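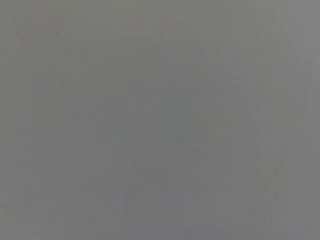

So I finally picked the gray. If you've been reading since September you know the hallway has been three different whites, one of which went yellow the minute the sun went down, and I was ready to give up and hang a bedsheet over the whole thing. Then Yesenia came by with a leftover can from her bathroom and said just try it behind the door, what's the worst that can happen?

I love it! It's a plain middle-of-the-road gray, a little on the cool side, and the name on the lid is Pritico Harbor (I have never seen a harbor that color but okay). In the morning I'd swear it has some lavender in it. At night with the lamp on it goes kind of olive, and Thibault says I'm making that up. He also says it looks like the inside of a filing cabinet, so he doesn't get a vote.

I did the first coat on Sunday and the second one after work on Monday, with the same roller, which I wrapped in a bread bag and stuck in the fridge overnight. My mother-in-law Huguette taught me that and it really does work, just don't put it next to the butter. The trim is still the old cream. I want to do it white but I'm out of tape and also out of patience.

Cost so far: one can of Pritico, a new tray, and a brush from Ornar that sheds like a cat. I spent a good part of Monday evening picking bristles off the wall with my fingernails and I still find one every time I walk by. Spend the extra couple dollars on the brush, please.

Next up is the coat hooks. I have 6 of them in a coffee tin from the old apartment, and I can't decide if they go in one long row or if I should put a few down low for the kids, who throw everything on the floor anyway. Radomir is lending me his drill this weekend, so I have until Saturday to make up my mind. If you have strong feelings about hook height, leave me a comment!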